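Pidavari Small Parts Cleaning Project
Progress report to the Lengyel Fund
August 23, 2018

1. Scope of this report

The report covers work done in July on the cleaning and inspection of returned plastic parts at the Beltau workshop. It follows the headings agreed at the start of the grant. Spending is reported separately on the standard form, except for the one item noted in section 5.

2. Work completed

The parts come back from household equipment lent out by Pidavari. They are sorted at intake into clear, white and colored plastic. Only the white group was processed in this period. It is the largest group and the one with the most complaints from borrowers about appearance.

Each part goes through a cold rinse, a warm wash with the Drustus detergent, a second rinse and a drying period on open racks. Parts are then inspected under the bench lamp and either released, sent back for a second wash, or set aside. The wash sequence has not changed from the last report. Two changes were made elsewhere:

Drying racks were moved away from the intake door. Cardboard is opened at that door, and fiber from it was settling on the upper shelves.

Inspection now takes place after drying only. The earlier check between rinses was dropped. Water on the surface hid small marks, and parts passed at that point often failed later.

The written procedure has been updated for both changes and a copy is posted at the wash station. Staff on the late shift were trained on the new inspection step in the second half of July.

3. Inspection findings

Flat and convex surfaces give little trouble. Failures are concentrated on parts with a recess, particularly where a shallow floor meets a raised rim. The inner side of the rim is hard to reach with the flat brush now in use, and any particles left there tend to be missed unless the lamp is brought in low from the side.

Findings are recorded under three headings. "Specks" means separate dark particles that can be told apart by eye. "Smudge" means a gray area without separate particles. "Stain" means a mark that stays after a second wash. A part can be entered under more than one heading. The type of residue is not recorded, as the workshop has no means of testing it.

Dark marks are easy to find on white plastic and the present lamp is adequate for that purpose. Shadows in creases and along molded necks are a source of false entries. Inspectors have been told to turn the part under the lamp before recording a mark in such a place. If the mark shifts with the light, it is not entered.
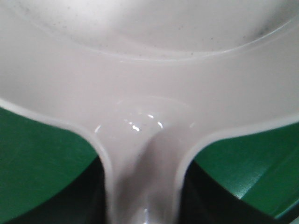 Figure 1. White plastic part with shallow circular recess. Dark gray specks and faint smudging at upper right, near the curve of the rim; fainter specks at upper left.

Marks of the kind shown in Figure 1 are entered under both "specks" and "smudge." The position is written on the card as well, using the narrow end of the part as the bottom. Position was not recorded before July, so no comparison with earlier batches is possible on this point.

4. Open issues

The flat brush needs to be replaced with a round one of smaller diameter. Two samples have been requested from the supplier. Until they arrive, the rim is wiped by hand with a folded cloth, which slows the line and gives uneven results between shifts.

Released parts are stored in lidded bins, but parts waiting for inspection are still left uncovered on the racks overnight. Dust that settles in this interval cannot be told apart from residue left by the wash. A plain cotton cover will be tried on one rack first, with the other racks left as they are for comparison. Drying time under the cover has to be checked before it is used more widely.

The inspection card has too little space for the position entry. A revised card is in draft.

5. Budget note

The sum of $3,035 set aside for bench equipment has not been spent. We ask to carry it over to the next period and to apply part of it to brushes and rack covers. The remainder would stay under the original heading.

6. Next period

Work on the white group continues until the brush samples have been tried. The clear group follows. The rack cover trial will run for 17 working days and the results will be attached to the next report, together with the revised card.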